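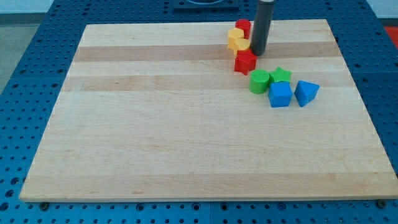

Vovstead, April

My mind wanders the whole time I pray. How do I keep at it?

Adi Simanjuntak

Hello everyone, I've been reading this site for a good while and never posted, so please be patient with me. I grew up in a house where my grandmother prayed every evening after supper, out loud, and the rest of us sat still until she was done. I moved to Vovstead for work last fall and I've been trying to keep that same habit by myself. The trouble is that I sit down, close my eyes, say "Dear Lord," and a minute later I'm thinking about my car insurance or whether I answered my sister's message. Then I feel ashamed and start over, and it happens again.

I've tried praying in the morning before my shift, but I'm half asleep. I've tried a prayer book, and I find I can read a full page out loud without hearing any of it. My pastor back home told me to be patient with myself, and I do believe him, but I'd love to know what other people do on a plain evening when they're tired. Is it better to stop and come back later, or to push through? I'd also be glad to hear from anyone who went from praying in a big family to praying alone, because the quiet is harder than I thought it would be.

Marlina Hutapea

Adi, welcome, and bless your grandmother! I think I had the same one, or her cousin.

I went through this when my kids left home. For years our prayers had been noisy, with somebody kicking somebody under the table, and then all at once it was me and the clock. I'll tell you what helped, though you may find your own way.

First, I started praying out loud again, even with no one there. I felt foolish for a week or so and then I didn't. My voice gives my mind something to hold on to, and when I drift off I notice, as I've gone silent. Second, I stopped starting over. If I catch myself thinking about the car insurance, I pray about the car insurance — I tell God I'm worried about the bill — and then I go on to the next thing. Half the time the wandering was pointing at something I needed to bring to Him anyway.

I also keep to one psalm for a whole month. Right now it's Psalm 41, the one that begins with a blessing on those who consider the poor. By the second week I know it well enough to say it while I fold towels, and different lines catch on different days. And I sing! Our old hymnal is falling apart, but number 229 is still in there with my mother's pencil marks on it, and I sing 2 verses before I pray and 2 after. My voice isn't much, so keep the windows shut if yours is like mine.

As for stopping or pushing through, on a bad night I say the Lord's Prayer slowly, once, and go to bed. I count that as having prayed. You might also ask your sister if she'd pray with you over the phone now and then. Mine said yes so fast I wondered why I'd waited.

Barrios

Set a timer for five minutes and put your phone in another room. Works for me. Morning is better in my opinion, just drink your coffee first.

Adi Simanjuntak

Thank you both. Marlina, I called my sister after I read this and we're going to try it at 8 in the evening, her time. I still have to ask her which psalm she wants to start with.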